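Dulley Community Help - Dining and Restaurants

Corkage and outside cake at a restaurant for a group booking

Posted by Yuxi Tan, 6/12/22

I am arranging a retirement dinner for a colleague and have provisionally reserved the upstairs room at Nikolovski. The restaurant has confirmed a minimum spend of 1,000 for the room, before tax and service. We would like to bring six bottles of wine that were set aside for the occasion, together with a cake from a bakery.

The booking form mentions corkage but gives no figure, and it says nothing at all about cake. I have telephoned twice and received two different replies. The first person stated that corkage counts toward the minimum spend. The second stated that it does not, and added that a plating charge applies to any dessert not made in the kitchen.

I would be grateful for guidance on three matters. Is it usual for corkage to be left out of a minimum spend? Is a plating charge normal when the guests cut the cake themselves? And should I ask for a revised form before I pay the deposit, or is an email from the manager enough?

The food itself is not in doubt. I have eaten there several times and the lamb with white beans is excellent.

Sorin Hodžić

Practice differs from one restaurant to another, and the reply you should rely on is the one given in writing by the person who manages private bookings. Front desk staff are often not informed of the terms for the upstairs room.

As to the first matter, many restaurants treat corkage as a fee and do not count it toward the minimum, which is meant to cover food and drink sold by the house. Some will agree to count it if asked before the deposit is paid. When our department held its dinner at Avum in March, the form gave a minimum of 600 and left corkage out. We asked for it to be included and the manager agreed by return email. The final bill came to 677, of which 77 was corkage and plating together.

A plating charge is common. It normally covers plates, forks, clearing and storage in the refrigerator until the end of the meal. It may still be applied if a guest cuts the cake. You should ask whether it is charged per person or as a single amount, as this makes a considerable difference to a large party.

An email is generally sufficient, provided that it names the date, the room and the amounts. I would nevertheless request that the form be reissued - a manager may be away on the evening itself, and the staff on duty will work from the form. Please also confirm whether the service charge is calculated before or after corkage is added.

Toturham resident

Just take the cake. We have done it at three places and were never charged. I can't speak for the wine.

Yuxi Tan

Thank you both. The manager has now written to confirm that corkage will count toward the minimum and that the plating charge is a single amount for the whole table. A new form is to follow, and I will pay the deposit when it arrives. I have also asked about the service charge and am waiting for a reply.
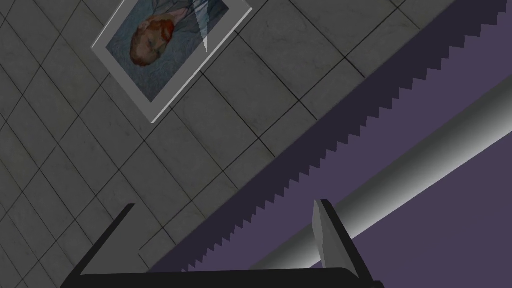 Framed picture on a gray marble tile wall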